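Zeltstead Shared House
Minutes of the residents' meeting, Wednesday, 7:00 p.m.
Held in the ground floor kitchen

Minutes of the previous meeting were read and approved with one correction. The bill for the drain was $118, not $181.

1. Small bedroom floor

The meeting looked at the condition of the floor in the small bedroom. It has scuff marks in several spots. "Collect bowls" has been written on it in black marker, in two short lines, to the left as you face the white cabinet. No one present knew how long it had been there. Two residents said the marker should come off with rubbing alcohol. Another was worried about the finish and asked that a corner be tried first. Agreed to test a spot under the bed before doing anything else. Agreed also that reminders go on paper from now on.

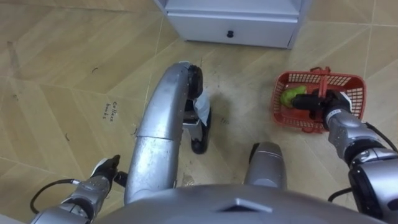
2. Washer and dryer

The stacked unit stays in the small bedroom. A quote of $637 from Gashi to move it to the back hall was discussed and turned down. The resident in the small bedroom asked that no loads be started after 9:30 p.m. Agreed, with a show of hands. The lint filter is to be cleared after every load. This was agreed last year and has slipped.

The small white container at the foot of the unit can stay where it is. Detergent will be bought in bulk again from Flostia when the present supply runs out.

3. Red basket

There was a long discussion of the red plastic basket, which has been used for groceries, toys and odds and ends and ends up on the bedroom floor most days. One resident wanted it kept in the kitchen full time. Others pointed out that it is the easiest thing to carry from room to room when picking up. It was noted that things get left in the bottom of it and forgotten.

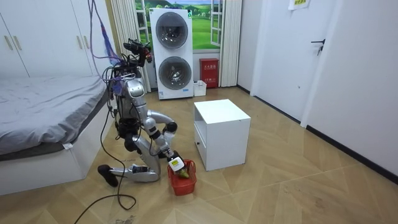
Basket on the small bedroom floor, next to the bedside cabinet.

Agreed as follows:

- The basket is for picking up loose items from the floors, once in the evening.
- It is emptied the same night. Food goes to the kitchen, toys to the bin in the hall.
- Tags and labels go in the trash and are not to be left in the basket.
- It is carried by the handle and not dragged across the floor.

A second basket was proposed for groceries only. The slotted kind was preferred, as crumbs and dirt fall through and it can be rinsed in the tub.

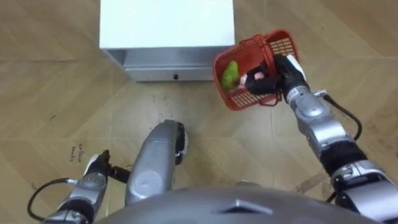
The price was not known. One resident will look at Grirar, which had baskets on sale in June, and report back. If the cost is under $20 it can come out of the house jar without another vote.

4. Bedside cabinet

The white cabinet in the small bedroom is to be kept. The request was for the top to be left clear, with books on the open shelf and chargers in the drawer. The knob on the drawer works loose and has been tightened twice. A longer screw will be tried. Felt pads are to be put under the cabinet before it is next moved.

There was a question about whether the evening pickup should cover this room at all, given that it is someone's bedroom. The resident concerned had no objection to the floor being done, provided the drawer and shelf are left alone.

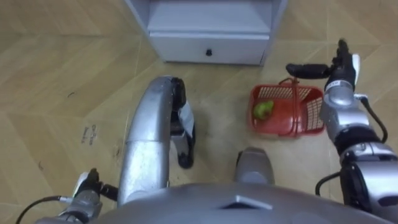 One resident asked for it to be recorded that the pickup should be finished before 8:00 p.m., so that the floor can be swept while people are still up. This was accepted.

5. House fund

The balance stands at $2,000 after payment of the $118 drain bill. The electric bill of $116 is due and will be paid this week. No other spending was approved.

6. Other business

The hall light is still flickering. The broom with the split handle is to be thrown out.

Next meeting same time, same place. Closed at 8:25 p.m.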